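Distau Creek Revegetation, second progress report, prepared by Roksolana Antoniuk

Planting on the lower bank finished in May. We put in 889 tubestock against a target of 400 for this stage, and I would ask you not to read too much into that. The nursery at Evudska had surplus and we took it. Numbers in the ground tell us very little about what the creek will look like in three years.

Survival is the figure I trust, and it is less flattering. Yaryna Marchuk's July check of the upper plot found 55 seedlings alive out of 200. She blames frost. I suspect wallabies, and the guards we bought on the cheap.
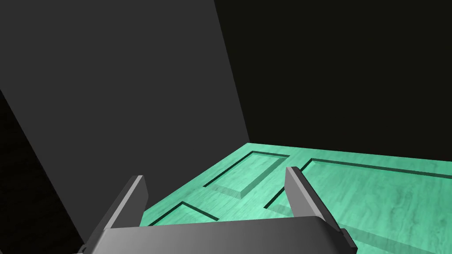
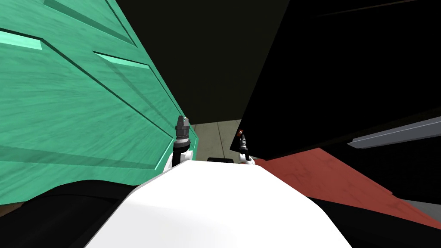
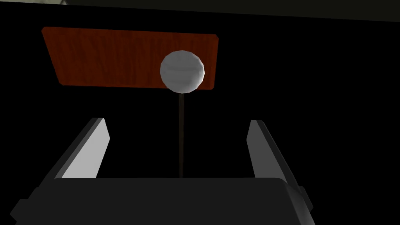 Water quality is unchanged. Sebastian Văduva thinks turbidity has improved, but his readings all come from dry weeks – I'd want a wet season before putting that in a brochure.

Spending is on budget apart from fencing. The second quote came in higher than the first and I haven't signed it. We ask to move the unspent signage money across, as signs can wait.

Next check is in December.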